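Small rooms, loud records: notes for my talk at the Irkville library
14 shares
2 comments

Start with music playing as people come in. Side one of the Zhuravel tape, not too loud, fade it when the doors close at 7. Say hello, say thanks for coming out in October when the couch is looking pretty good.

OPENING
I love music made by people who live ten minutes away from me. That's the whole talk, really, but I've got the room for an hour so I'll go on a bit. Ask who has been to a gig in Irkville this year. Then ask who has been to one where they could read the set list from where they were standing (hopefully a laugh, hopefully some hands).

FIRST BIT: HOW I GOT IN
Tell the Zemis story. I walked into the old bowls club to get out of the rain and there were four people on a carpet playing the slowest, prettiest song I'd ever heard. The drummer had a tea towel over the snare. I stood there with a wet jacket on for the whole set and bought the tape before I remembered I had nothing to play it on.

That tape had a run of 255 copies, hand-stamped, every one a bit crooked. Mine's number 70. Hold it up! Pass it around, ask for it back.

PLAY: track two, first minute and a half. Don't talk over it. (I always talk over it.)

SECOND BIT: WHAT MAKES A LOCAL RECORD SOUND LOCAL
- You can hear the room. The bowls club has a low ceiling and everything recorded there sounds like it has its hood up. I mean this as high praise.
- Shared players. The bass player from Zemis is all over the first Zhuravel record, and once you know her sound you'll hear it everywhere.
- Songs about actual streets. There's one about the roundabout near the pool and I can't drive it now without humming.
- Nobody fixes the ends of songs. Chairs creak, someone says "was that it?" and it stays in.

PLAY: Zhuravel, the roundabout one. Let the ending run so people get the chair.

Check the clock here. If it's past 7:30, skip the bit about the split single.

THE SPLIT SINGLE (if time)
Zemis on one side, Zhuravel on the other, each covering the other's song. The Zemis version is better and I will fight in the car park over it. The Zhuravel version has a clarinet.

THIRD BIT: TESEMERO
Tesemero is the compilation, and it's my favourite thing to come out of this town. Every band got one song and one afternoon at the same kitchen table. It's had 2,457 plays online, which for us is enormous, that's a fair chunk of Irkville if they each had a go. Mention that the colour of the sleeve changed with each pressing, we're up to 3 now, and the green one is the best.

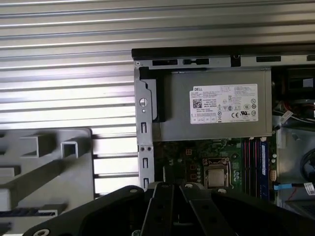
An open desktop computer with its Dell-labelled power supply.

PLAY: Tesemero, opening track, all of it. It's short. Lights down if someone can find the switch.

WHERE TO START
Go to one gig before Christmas. Pick the one with the name you can't pronounce. Stand near the front, they don't bite. Buy the tape even if you haven't got a player, there's a code inside for the download. Tell the band which song you liked, by name if you can, because they'll be talking about it all the way home.

QUESTIONS
Someone will ask if vinyl sounds better. Say yes, sometimes, and move along.
Someone will ask how to get their kid's band on the next compilation. Have the sign-up sheet ready, and a pen that works this time.

Finish with Zemis, last song on side two, while people grab their coats.

Share this (14)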